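Keeping small things in order (and finding them again)

My mother kept her buttons in a biscuit tin, her screws in a jam jar and her spare fuses in a teapot with no lid, and she could put her hand on any of them in the dark. I didn't inherit the gift. When we moved to Norelthorpe I unpacked four separate boxes marked "bits", and I'm ashamed to say that one of them had been marked "bits" at the house before that as well.

So these are the habits I've picked up since, mostly by getting it wrong first. Take what suits you and leave the rest!

Start with one drawer

Do pick just one. I know how tempting it is to pull the whole kitchen apart on a wet afternoon, but you'll be standing in the middle of it at teatime with nowhere to put the plates. Tip the drawer out on an old sheet, give the inside a good wipe with warm water and a drop of washing-up liquid, and leave it open while you sort.

Make a heap for things you use every week, another for things you use at Christmas, and a third for things you can't name. The third heap goes in an envelope with the month on the front. Mine said September, and by the spring I had only opened it once, for a little brass key that fits the meter cupboard.

Rubber bands perish, by the way. If they've gone sticky, throw them out before they weld themselves to the takeaway menus.

Sewing things

Pins and needles want to be shut away, but they don't want to be shut away with everything else. I keep a scrap of felt folded over for the needles and a magnet on the windowsill for pins, and that has cut down wonderfully on the yelping when people walk about in their socks.

Thread is best kept out of the sun. My friend Shiela Lumbao winds her odd ends on to bits of card cut from cereal boxes, with a snip at each corner to hold the tail, and she writes the colour number on the card if she still has it. I copied her, and I haven't had a proper tangle in ages. Loose buttons I thread on a safety pin in sets, so that the six from one cardigan stay together until the cardigan needs them (or until I've forgotten there ever was a cardigan).

Divided boxes

For anything smaller than a clothes peg I'm very fond of the shallow plastic boxes with compartments. You can spend a lot on them, but the cheap ones do nicely as long as the lid shuts properly. Have a look at the dividers before you buy. If they don't come right up to the lid, little washers and beads will wander from one section to the next as soon as you stand the box on its end. A strip of thin foam stuck inside the lid will put a stop to it.

Don't fill the compartments to the brim, either. You want room for two fingers, or you'll end up tipping the lot out every time.

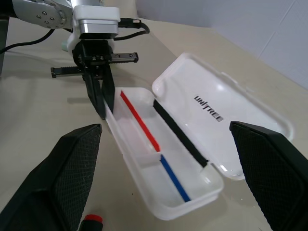 Screws, nails and picture hooks

My late uncle left us a crate from his shed with, by his own reckoning, 3,000 screws in it, and I believe him. We sorted them over a winter in front of the television, which took some 90 evenings and a great many biscuits. I wouldn't do it again! Sort by length first and don't fret about the heads until later. Anything rusty or chewed goes straight in the scrap metal.

A few grains of rice in a twist of kitchen paper helps keep a tin dry if your shed is as damp as ours. Change it when you think of it.

Labels that stay on

Masking tape and a soft pencil will outlast most felt tips, and the tape peels off clean if you don't leave it for years. Put the label on the box itself as well as the lid, because lids get swapped about. Write what you'd call the thing when you're in a hurry. I had one beautifully lettered "Sundry Fixings" and could never remember it meant curtain hooks.

For batteries, keep new ones in their packet and put the used ones in an old jar well away from them, with a bit of tape over the ends. Our jar goes down to the supermarket bin when it's full, usually along with the bulb I've been meaning to take since the summer.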